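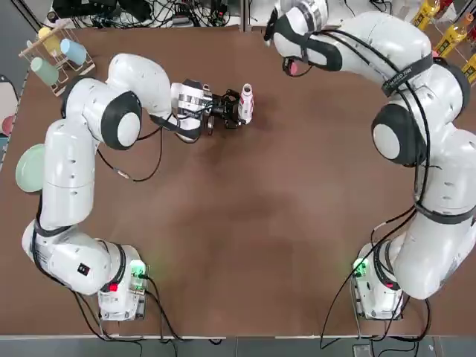 How to Refinish a Worn Tabletop with Hardwax Oil

By Macarena Lucero
Updated 18/07/2026

These instructions cover a solid wood tabletop with an old oil or varnish finish that has gone dull, sticky or patchy. They also work for a butcher block counter that isn't used for cutting. They do not cover veneer thinner than a playing card, painted tops, or anything laminated. If you aren't sure what you have, look at the end grain on the underside of a short edge. Solid wood shows the same growth lines on the top and the end. Veneer shows a thin line where the face layer meets the core.

The whole job takes a weekend plus a week of waiting. Most of that is drying. The hands-on time for a six-foot kitchen table is five or six hours.

What you need

Random orbital sander with a dust bag or a vacuum hose
Sanding discs in 80, 120 and 150 grit
A sanding block and a few sheets of 150 grit paper
Card scraper (optional, good on sticky varnish)
Mineral spirits
Clean cotton rags, more than you think
White non-abrasive pads
Hardwax oil, one small can
Painter's tape
Nitrile gloves
A dust mask rated for fine dust
A metal can with a lid, half full of water, for used rags

I used the clear satin from Larkisetti on the table this page is based on. Any hardwax oil meant for furniture goes on in a similar way, but read the can. Drying times differ, and a few brands want a hardener mixed in first.

Step 1. Clear and clean the top

Take everything off and wipe the top with a rag dampened with mineral spirits. This lifts wax, grease and furniture polish. Turn the rag often. Keep going until a fresh rag comes away close to clean. Do this with the windows open and no pilot lights nearby.

Don't skip this on a kitchen table. Sanding over grease pushes it into the wood, and the new finish will stay soft in those places. Silicone from spray polish is worse, and may show up later as small round craters in the oil.

Step 2. Take the top off if you can

Most tabletops are held on with screws from underneath, through slotted brackets or wooden buttons. Put the screws in a jar and mark which leg frame faced which end. Set the top on two padded sawhorses at hip height. It's much easier on your back, and you can do the edges properly.

If the top won't come off, tape the apron right below the edge and work on it where it stands.

Step 3. Repair before you sand

Dents, where the fibers are crushed but not torn, can often be raised with steam. Lay a damp cloth over the dent and touch it with the tip of a hot iron for a few seconds. Check, wet the cloth again, repeat. Stop when it no longer moves. Let the spot dry overnight.

Gouges need filler or need to be left alone. My own rule is to leave anything that doesn't catch a sleeve. Filler takes oil differently from wood and usually shows as a pale or dark patch.

Loose glue joints between boards have to be dealt with now. Work fresh wood glue into the gap with a thin strip of plastic, clamp across the top with scrap blocks under the clamp jaws, and wipe off the squeeze-out with a wet rag. Leave it clamped overnight. Dried glue on the surface blocks oil completely, so scrape off any you missed.

Step 4. First sanding, 80 grit

Start with 80 on a top with old varnish, or 120 if the old finish was only oil. Keep the sander flat and let its weight do the work. Move slowly, an inch or so per second, overlapping each pass by half. Go along the grain from one end to the other, then work back.

Don't tilt the sander to get at a stain. It will cut a shallow dish that you can't see now and will see very well once the oil is on. If a water ring is still there after three full passes over the whole top, it is deep, and you can either live with it or treat it with oxalic acid. That is a separate job with its own safety rules.

If the discs clog within a minute, the varnish is too soft to sand. Use the card scraper to take most of it off, then go back to the sander.

Step 5. 120, then 150

Vacuum the top between grits. A single piece of 80 grit left on the surface will get under the next disc and leave little curls.

Before each new grit, draw light pencil squiggles all over the top. Sand until they are gone everywhere. It's a simple way to keep track of where you've been.

Stop at 150 for hardwax oil. Going to 220 or finer closes the surface and the oil can't get in. People who are used to varnish find this hard to accept. Fidel Barrientos, who taught the evening class I took in Brultside, made us finish one sample board at 150 and another at 320 and then leave a wet glass on both. The 320 board had a ring the next morning.

Finish by hand with 150 on the block, straight along the grain, ten or so strokes in each place. Break the sharp edges with two light passes at an angle. A sharp corner won't hold a finish.

Step 6. Remove the dust

Vacuum with a brush attachment, then wipe with a rag barely dampened with mineral spirits. Look at the top from a low angle with a lamp at one end. Scratches, glue and swirls that are invisible from above show up this way. Fix them now and wipe again. Wait an hour for the spirits to evaporate.

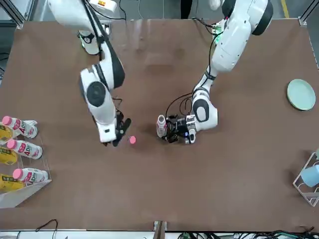 How soon can I eat at the table again?
Give it a full day after the last coat before you set plates on it, and use placemats for the first week. Keep water, wine and hot dishes off bare wood until the oil has cured, which takes seven to ten days in a warm room.

Step 7. First coat

Stir the can for two minutes, scraping the bottom. Don't shake it. The wax and the matting agent settle, and if you don't stir them in the first table will be glossy and the second one chalky.

Pour a puddle the size of a coffee saucer in the middle of the top. Spread it with a white pad, using circles first and then long strokes with the grain. Add more only when the pad starts to drag. You want the wood evenly wet but with no standing oil. This is a much thinner coat than most people expect. A cup of oil will go over a six-foot table with some left.

Do the edges with what's left on the pad.

Wait ten to fifteen minutes. Some areas will look dry, mostly around end grain and knots. Dab a little more on those.

Step 8. Wipe off

This is the step that decides how the table turns out. Take a clean, dry cotton rag and wipe off all the oil that's still on the surface. Wipe across the grain, then with it. Change rags when the first is damp. When you think you're done, drag a clean finger across the wood. If it leaves a track, keep wiping.

Oil left on the surface dries to a tacky film that picks up lint and fingerprints. If you find it the next day, rub it down with a pad wetted with fresh oil, then wipe again.

Put the rags in the water can at once. Rags soaked in drying oil can heat up and catch fire without any spark, sometimes hours later. Don't ball them up and don't throw them in the kitchen trash. You can also spread them flat outdoors, one layer thick, on concrete or gravel away from anything that burns, until they are stiff. After that, check how your town wants them disposed of.

Step 9. Second coat

Wait twelve to twenty-four hours. The surface should feel dry and slightly rough. The roughness is raised grain. Go over it lightly with a dry white pad, with the grain, and vacuum.

Put the second coat on the same way, using half as much oil. Let it sit ten minutes and wipe it off. Two coats are enough for a dining table. A desk or a bench top can have a third if the wood still looks thirsty, but more coats don't make a harder surface once the wood has stopped taking oil.

Do the underside too, with one coat and no fussing. A wide top finished on one face only can cup as the seasons change. Soledad Acuña sent me a photo of her oak top in November, after the heating came on, with a quarter-inch gap under a straightedge. It had three coats above and bare wood below.

Step 10. Put it back together

Leave the top alone for a day or two before you screw it down. Don't overtighten the brackets. The top needs to move a little across its width, and the slots are there for that.

Care afterward

Wipe up spills when you see them. Wash with a damp cloth and a drop of dish soap, then dry. Avoid spray polish, vinegar and anything with ammonia in it.

When a spot goes dull, clean it, let it dry, scuff it with a white pad and rub in a teaspoon of oil. Wipe off after ten minutes. There's no need to do the whole top, and the edge of the repair blends in after a few days.

Common problems

White haze after drying: usually the room was too cold or damp. Warm it up and wait two days. If the haze stays, rub with a pad and a little fresh oil.

Blotchy color on pine or cherry: this is the wood. Test on the underside first, and if it bothers you there, choose a tinted oil, which evens it out a little.

Swirl marks showing through: they were there before the oil. Sand that board back to bare wood with 120 and 150, end to end, and recoat it.

Still tacky after three days: too much oil was left on. See step 8.

Store the leftover oil in a smaller jar filled close to the top, lid tight, label facing out with the date on it. It skins over if there is much air in the can.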